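Fludier Opens Its Neighborhood Tool Library to All Busau Residents

2021-02-08 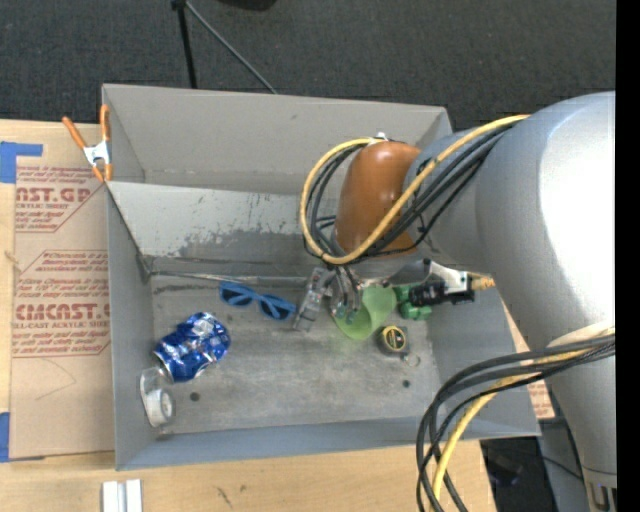 BUSAU — After a long winter of planning, sorting and a great deal of coffee, Fludier is delighted to announce that its tool library is now open to everyone who lives in Busau, whether or not they have ever borrowed from us before. Anyone with proof of a local address can sign up, choose from the 408 items on our shelves, and take home up to five of them at a time.

The library began as a lending shelf at the back of our hardware store on Taston Street, stocked with the sort of things people need once and then trip over for the next ten years. Tile cutters, pipe wrenches, a carpet stretcher, a very good stepladder. Neighbors borrowed them, brought them back, and quite often brought something of their own along to add to the pile. Before long the shelf had become a room, and the room had begun to spill into the hallway, so when the old Abeysekara print shop next door came up for rent we said yes almost before the question was finished.

Membership costs $5 a year, and loans last two weeks. You can renew once by phone or at the counter, provided the item hasn't been reserved by somebody else. The larger pieces, such as the floor sander and the tall ladders, should be booked ahead, especially in spring when half the town seems to start decorating on the same morning!

We would also love your donations. Hand tools in any working condition are welcome, and so are power tools with their cords and guards intact. Please leave paint, solvents and gas cans at home, as we have no safe place to store them. If a tool came with a manual, do tuck it in — our borrowers really do read them.

In July we plan to add a repair bench, where members can sharpen a blade or fit a new handle with some friendly help close by. Details will be posted in the store window and in our newsletter.

To everyone who lent, borrowed, mended and carried boxes over the past year, thank you so much. Come in and say hello, even if all you need is a tape measure.

Fludier
Taston Street, Busau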